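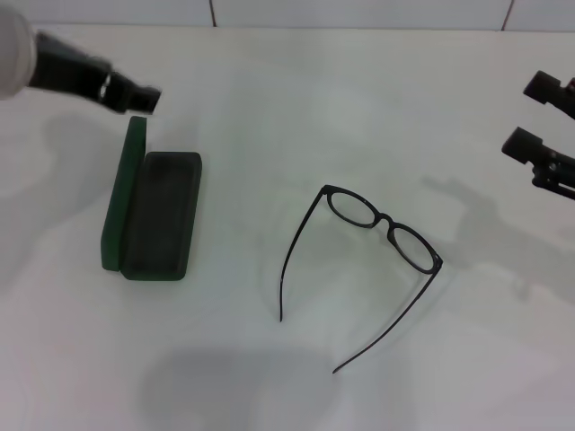
Grallider Padding Kit for Dress Forms: My Review After a Summer of Sewing

Posted September 25, 2026

I have wanted a dress form in my own shape since I made my first pair of stays and had to fit the back by twisting around in front of a bathroom mirror with pins in my mouth. I've tried the duct tape method (twice!), I've tried the paper tape method, and I've tried just strapping an old pillow to a thrifted form and hoping for the best. None of it came close to what I got out of the Grallider padding kit, and I am so happy with it that this is going to be a long one. Get yourself a drink.

First, what it is. The Grallider kit is a set of shaped pads plus a stretchy cover that goes over the top of them, and you use it to build a regular dress form out into your own figure. It does not come with the form. You supply that yourself, and it needs to be smaller than you are in every direction, because you can add but you can't take away. Mine is a Nurmi, the older kind with the canvas cover and the iron foot, bought secondhand with a dent in the hip that the pads now hide completely.

There are 20 pads in the box. Some are obvious, like the bust cups and the crescents for the hips, and some I had to look up in the booklet. The long skinny ones turned out to be for the upper back, right beside the shoulder blades, and I had never once thought about padding that area before. It made the biggest difference of anything! Every jacket I've made in the past few years has pulled across the back, and now I can see why. My form was flat where I am rounded.

The pads are layered and beveled at the edges so they blend into each other. You can peel a layer away if a pad is too thick for you, and put it back later if your body changes. I did a lot of peeling at the waist and hardly any at the hip. They hold to the form with ordinary long pins, which you have to provide, and I would buy the good glass-headed ones before you start. I bent a handful of cheap ones on the Nurmi's canvas in the first evening.

Now, the measuring. The booklet wants you in the underwear you'll be wearing under the finished clothes, and for those of us who sew historical or corseted styles that raises a question right away. Do you pad to your natural figure or to your laced figure? I emailed the shop I bought it from, Skanum, and they wrote back that most people pad to the uncorseted shape and then lace a corset over the form. I tried that. On a hard form it doesn't work very well, for the simple reason that the form won't squish and you will. The pads give a little, the core gives not at all, and my corset stood open at the back a good deal wider than it does on me.

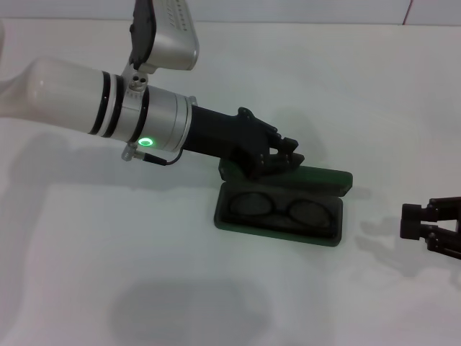

So what I do now is keep two setups. The natural one lives on the form most of the time, and for the laced one I take the waist pads out, move the hip crescents up slightly, and add a thin pad below the shoulder blades where everything gets pushed to. Swapping over takes me less than an evening now that I've marked the positions on the canvas in tailor's chalk (blue for natural, white for laced). With the waist pads gone the Nurmi is small enough that my corset closes to the same gap it does on my body, and I can drape a skirt over it and trust the waistband. I can't tell you how good that feels after years of guessing.

If you only sew modern clothes you can skip all that and just pad the thing once.

The cover is the part I expected to dislike, and I was wrong. I've had stretch covers before that flattened the bust into one big shelf, and I figured this would be more of the same. The Grallider one is seamed at the front and has a little ease built in over the bust, so the shape underneath stays put. It zips up the back. The zipper is my one real grumble about the construction: it's light, it's fussy near the bottom, and it caught the edge of a hip pad more than once. I run a bit of beeswax along the teeth and hold the pad down with the flat of my other hand. It goes up fine that way, but at this price I'd have liked something sturdier.

Color-wise you get oatmeal or charcoal. I picked oatmeal because I sew a lot of dark wool and wanted to see my chalk lines against something pale, and it was a good choice for that. It does show every bit of lint. Charcoal would be nicer for people who work in white cotton and linen all day, I think, and a friend of mine who makes chemises went that way and is pleased.

Fitting a pattern over it was where I really fell in love. In July I cut a walking jacket that I had been putting off forever, with a two-part sleeve and a very snug back, and instead of making my usual string of toiles I made one, pinned it on the form, pinched out the extra at the side back, and moved on to the good fabric. The center back hung straight! I took it off, tried it on myself, and only had to let a touch out under the arm, where the form has no arm and so can't tell you anything. (A padded arm is sold separately. I haven't tried it. I have made my own arms out of calico and bran before and I'm stubborn about it.)

Shoulders are worth a paragraph too. I have one lower than the other, as plenty of us do, and the kit includes thin wedges for exactly that. The booklet is a bit too brief here. It tells you to place the wedge "as required" and leaves you to it. What helped me was hanging a length of thread with a small weight on it from the base of my neck, having someone take my picture from behind, and then doing the same with the form and comparing. My first attempt had the wedge on the wrong side, which tells you how well I know my own shoulders.

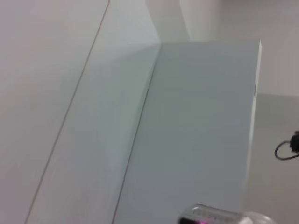 After that I left the whole thing alone for a few days and came back to it with a tape measure, and I'd recommend doing that. Pads settle. My hip had dropped a little under the cover and needed to be pinned again higher up, and the bust wanted one more layer on the left. Since then it has stayed where I put it, through being moved up and down the stairs and knocked into by the ironing board.

A few odds and ends that people have asked me about:

Will it fit a form with a collapsible or dial-adjusted body? The pads will, but pins don't go into hard plastic, so you would need to put a knit or canvas layer on first and pin to that. I tried it on a borrowed dial form from the Urnlow sewing group and it worked, though the gaps between the panels made a couple of soft spots at the waist.

Can you wash the cover? Yes, cool water and dry it flat. The pads are surface wipe only.

Can you steam on it? Gently. I steam collars and pleats on mine all the time with a press cloth in between and haven't had any trouble. I wouldn't put a hot iron near the pads.

Is it only for bigger sizes? Not at all. It's for anybody whose shape isn't the one the form was made in. You just have to start from a small enough form, so check your narrowest measurement first, and remember your neck and the width across your shoulders as well as your waist.

The kit isn't cheap, and if you sew one dress a year the pillow batting and an old T-shirt will get you a fair way. I did it like that for ages. But if you're making fitted things regularly, and especially if you're fitting yourself with no one around to help with the back, I think it's a wonderful thing to have in the sewing room. Mine is wearing the walking jacket right now while I work up the nerve to do the buttonholes.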